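小户型没有阳台 衣服到底怎么晾 求支招

楼主 半格窗
搬进来两个月，快被衣服逼疯了。套内50平，没阳台，唯一朝南的窗在卧室，还是内倒那种，开不大。现在一根折叠晾衣架杵在客厅过道，洗一次衣服全家侧着走。
三条路在纠结：
一是买烘干机，热泵的，看中一台Drorel，3,144，但是卫生间放不下，只能叠洗衣机上面，叠完够不到顶
二是除湿机+晾衣架，2,000以内能搞定
三是窗外装伸缩杆，物业说不让，隔壁楼又有人装了……
平时就两个人的衣服，T恤居多，床单一个月换两三次。大家怎么弄的，说说。

2楼 盐水棒冰
除湿机。别犹豫。
我家一样的情况，小卧室门一关，架子往里一推，机器开一晚上，早上T恤全干，牛仔裤腰头还差一点。热泵是好，但你那个高度我劝你再量量，我婆婆家叠放的那台，拿滤网要踩凳子，后来就懒得清了，越烘越慢。

3楼 老覃在五楼
反对楼上。除湿机夏天开着那个屋子跟蒸笼似的，排热风的，你试试七月份关着门开一晚。有条件一定上烘干，毛巾的手感完全两回事。

4楼 盐水棒冰
回3楼：我又不睡那屋
而且人家说了够不到顶，你让他天天爬啊

5楼 Leidy Ccori
我来中国住的第四年，也是没有阳台。我用的是天花板下面的拉绳架子，四根木条，放下来挂，拉上去就不挡路。热空气在上面，干得比地上的架子快。缺点是要打孔，租房先问房东。还有，床单会垂下来碰到头 哈哈

6楼 半格窗（楼主）
拉绳这个有意思！客厅层高2米6多一点，会不会压抑？房子是自己的，打孔没问题，就是顶上有地暖管还是什么管我得找找图纸。

7楼 老覃在五楼
地暖在地上，你楼上那家的地暖在你顶上的楼板上面，打浅一点没事。吊顶就别打了，石膏板吃不住湿床单。

8楼 木匠不打柜
7楼说的对一半。打之前还是拿探测仪扫一遍，灯线走哪你根本不知道。我帮朋友装过，一钻头下去全屋跳闸，修了一下午。膨胀螺丝别用架子自带的，太细，五金店另买。
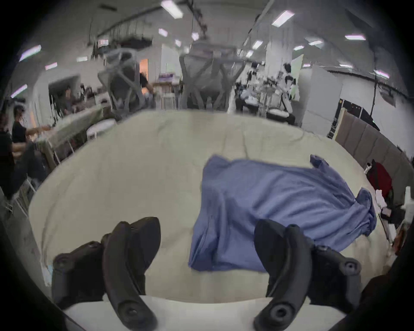
版块：居家生活 > 洗晒收纳

9楼 阿蓟
说点没人提的，晾之前先抖。T恤从洗衣机里拿出来一团，直接挂上去干了就是一团褶子。我都是先摊桌上，领口袖口拉平，翻个面，再上衣架。多花一分钟，省得熨。
脱水也别开最高，棉的800转差不多了，再高褶子死硬。

10楼 盐水棒冰
800转脱不干啊，没阳台的人更要脱干点，不然滴一地。我都开1200，褶就褶吧在家穿的

11楼 阿蓟
那你分两次洗，厚的1200，薄的800

12楼 盐水棒冰
两个人的衣服还分两次，水费你出[笑]

13楼 棉花糖过敏
间距间距间距。衣服和衣服之间留一拳，这个比什么机器都管用。我以前一个架子挂满，第二天还潮，还有股味儿，后来隔一根杆挂一件，风扇低档对着下面吹，一晚上就好。风扇才几个钱。
味道的问题：洗完别闷在桶里，预约洗衣服就是坑，半夜洗好闷到早上，怎么晾都馊。

14楼 半格窗（楼主）
预约洗中枪……我一直以为是洗衣液的问题，换了三个牌子了

15楼 老覃在五楼
洗衣机槽多久没清了？把胶圈扒开看看。

16楼 半格窗（楼主）
扒了。不说了，去买槽清洁剂

17楼 Galine小区业主
同没阳台，路过说下伸缩杆。我们小区也不让装，去年五月统一拆过一轮，墙上留的眼儿都没给补，下雨往里渗。楼主别跟物业硬刚，隔壁楼能装不代表不拆。

18楼 木匠不打柜
外墙打孔渗水是真的，保温层一破很难补好。室内解决吧。

19楼 Midmont
其实楼下自助洗衣店有大烘筒的话，床单被套拎下去烘，T恤在家晾，机器都不用买。我就这么过了三年。缺点冬天拎着热被子走回来，到家又凉了

20楼 棉花糖过敏
这个我也干过，就是大烘筒温度高，纯棉缩水，我一件T恤烘完给我外甥穿了。

21楼 老覃在五楼
所以说要热泵嘛，低温的

22楼 盐水棒冰
又绕回来了[捂脸]

23楼 半格窗（楼主）
汇报一下：图纸翻出来了，客厅靠窗那条顶上没有管，灯线在中间。准备先装拉绳架子，Paucar那款四根杆的，膨胀螺丝另买，听8楼的。除湿机先不买，拿家里旧风扇顶着，梅雨天不行再说。烘干机量过了，叠上去旋钮在我脑门上面，放弃。
床单的事在考虑19楼的办法，楼下正好有一家，晚上十点关门。

24楼 Leidy Ccori
装的时候两边绳子要一样长，不然木条是斜的，衣架全部滑到一边。我重新弄了三次

25楼 木匠不打柜
先在地上把绳子配好长度打好结再上墙，别站梯子上现调。装完晾个湿床单挂一宿试试承重，底下别放电视。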